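Vultham Manipulation Data Project
Progress report to the Ladlow Fund, second reporting period
Saturday, November 7, 2020

Status

Collection in simulation is running on schedule. Work on the physical cell has slipped and is covered under Open items. Spending is within the approved budget, with the compute line slightly under and the labeling line slightly over. We are not asking for a transfer between lines at this point.

Work done this period

The simulated kitchen counter is now the default workspace for all pick-and-place tasks. It replaces the bare table used in the first period, which gave clean examples but very little variety in background and clutter. The arm is mounted on a fixed pedestal beside the counter, and its base position does not change between episodes. Object positions, object choice and the orientation of the target pad are drawn at random at reset.

The task set stands at 7 tasks. Each task has a target of 100 accepted episodes before it is passed to training. Episodes are produced by an operator working through the Plurketti teleoperation client, which records joint positions, gripper command, camera images and the text instruction at a common time step. Idle stretches at the start of an episode are trimmed automatically. Idle stretches in the middle are kept, as the Ojeda training code expects an unbroken time base.

Bottle handling took the most operator time. A bottle picked up near one end tends to swing in the grip, and the operator has to decide whether to correct the tilt in the air or let the pad do it on the way down. Both approaches are accepted, provided the object finishes at rest on the pad and the fingers are fully open at the end of the episode.

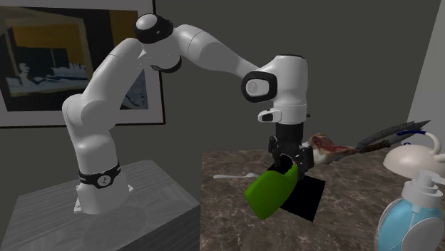

We had first planned to reject any episode in which the object tilted during transport. That rule has been dropped. Under it, the accepted set contained almost nothing but straight vertical carries, and a policy trained on that set had no useful response once an object began to rotate. Tilted carries are now kept and tagged, so that they can be weighted separately — or removed — at training time.

Distractor objects are drawn from a shared pool of food items, utensils and small appliances. Some are much larger than the object being handled and restrict the approach from one side. Placement is checked for overlap with the pad before the episode starts, but not for reachability. Operators can skip a layout they judge unworkable. Skips are logged with the random seed so the layout can be rebuilt later.

Quality checks

Every episode is replayed from its recorded commands before it is accepted. A replay that ends in a different final state is set aside. Most of these failures trace back to contact between the fingers and a curved surface, where small differences in the physics step add up. The solver settings were tightened in November, and the episodes set aside before the change are being replayed under the new settings.

Instruction text is reviewed by a second person. The usual fault is an instruction that names an object type without enough detail to separate it from another container on the counter.

Open items

1. Physical cell. The mounting plate was delivered with the wrong hole pattern and has gone back to the supplier. Calibration cannot begin until the replacement is fitted.

2. Storage. Raw camera streams are being kept in full. We propose to hold them until the first Ojeda training run has been reviewed, then keep compressed copies only. Ladlow's agreement to this is requested.

3. Skipped layouts. The seeds have not yet been sorted by cause. This will be done before the object pool is enlarged.

Next period

Collection will continue on the current task set, with priority given to tasks still short of 100 accepted episodes. The 2 tasks that involve pouring remain on hold pending a decision on how liquid is to be represented in the simulator. A first training run on the accepted bottle episodes, with and without the tilted carries, will be included in the next report.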